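We've had the Wistach two-arm bench kit since December, and I'm still a little giddy about how easy it is to look after. Stella Mbwambo and I set ours up on an ordinary wood table with a plastic basket at the left, and it took us one long afternoon, most of it spent routing cable.

My favorite part is the rail. Both arms mount to the one black length of slotted extrusion, so you can slide a base over, tighten it down and get back to work — no drilling, no shims! The cable clips are fine, but I'd buy more than you get.
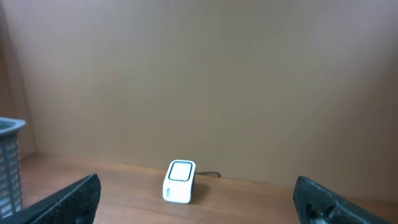
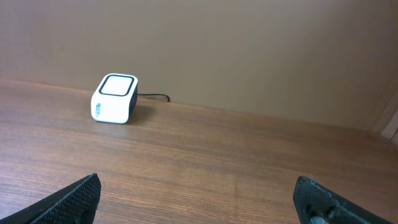 Wrist cameras first, then the view over the whole table.

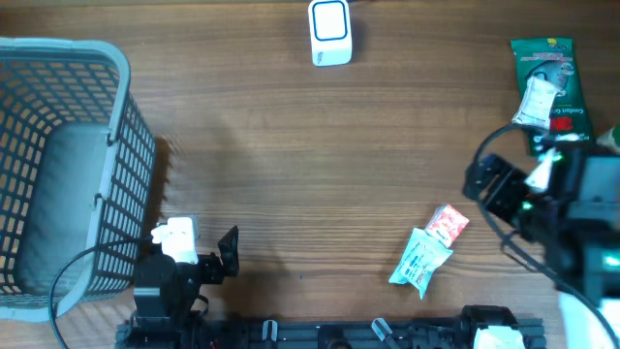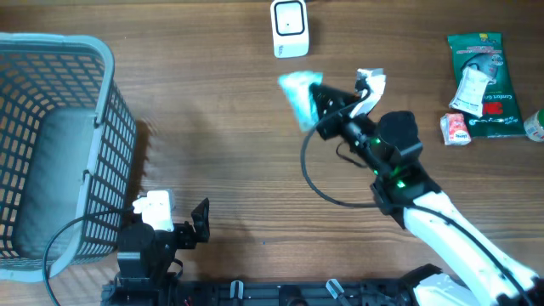 Maintenance is pleasantly dull. Every 300 cycles I wipe the finger pads, check the finger screws and give each cable loop a gentle tug at full reach. We're at 1,464 cycles and I've swapped one wrist servo, a job of around 4 coffees the first time (Vitalii Harasym now does it in half an hour, the show-off).

Gripes? The manual skips wrist camera alignment completely, and spare pads from the Besusville depot are slow to come. I'd still buy it again, and Stella is already pricing a second rail.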